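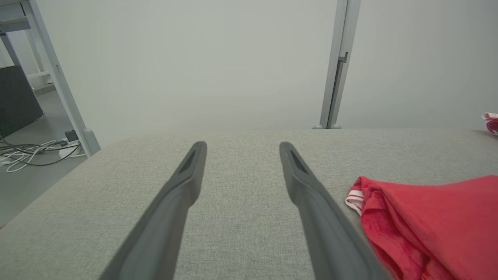 Two-arm build in the garage – second gripper keeps grabbing too much cloth?

Posted by Stovden, 2022-05-10

G'day all. I've got two arms over a padded table and I'm trying to get them to fold shorts. The left one picks up fine, but when the right one comes in for the other end of the waistband it either misses or takes a great wad of fabric. I've tried 13 different approach angles and I'm over it! Fingers are the long tapered grey ones with the slot near the tip. Any ideas?
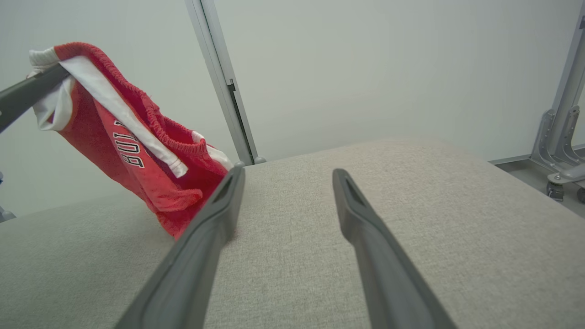 Left arm holding the Bulls shorts, right gripper open

Drutholm
Slow down the lift first. Cloth keeps swinging after the arm stops, so I wait 2 seconds before the second arm moves. Then close to 60 per cent, check your motor current, and close the rest of the way. I'd also come at the waistband from the side – mine was coming in from underneath and scooping up half the leg.

Zikivus
try a tea towel first mate, shorts are a pain

Au
Agree with Drutholm about the wait. I also stuck thin silicone on my fingertips back in August and the slipping mostly stopped. Took me six goes to find a glue that held, so test yours on a scrap bit before you do both grippers.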